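# The Other Side of the Desk

Amparo Escobar bought her desk for the top. It is wide enough for two monitors and a sewing machine, and for the first year she never looked under it. Then she dropped an earring on a Monday morning, got down on her knees and saw what she had been kicking.

"It was a nest," she says. "Phone charger, lamp, printer, and a cord that went to nothing at all."

Most desks sold today have no plan for cords beyond a hole at the back. Standitz, a small maker of home office furniture, started shipping its tables with a strip of adhesive mounts in June. Pei-shan Mak, who designs them, thinks the underside should be treated as a second surface, with its own storage and its own power. 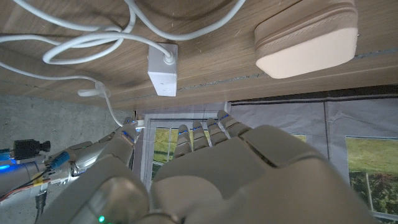
White cable against wood is the usual trouble. Every loop shows, and it is hard to tell one cord from the next once they cross. Mak tells customers to start at the plug and work back toward the device, taping a label at both ends. Slack gets folded into a flat bundle no longer than 8 inches and tied with a fabric strap. Plastic ties hold well, but they have to be cut each time something moves.

Power comes next. An adapter fixed to the underside keeps the weight off the cord and leaves the floor clear for a vacuum. It should sit where a hand can reach it from the chair, and it needs air around it – never tuck one inside a closed pouch.

Escobar did hers in an evening, with 10 straps and a roll of masking tape. She threw out the cord that went to nothing. The printer now lives on a shelf by the door, and she has one less cable to think about. The earring was behind the radiator.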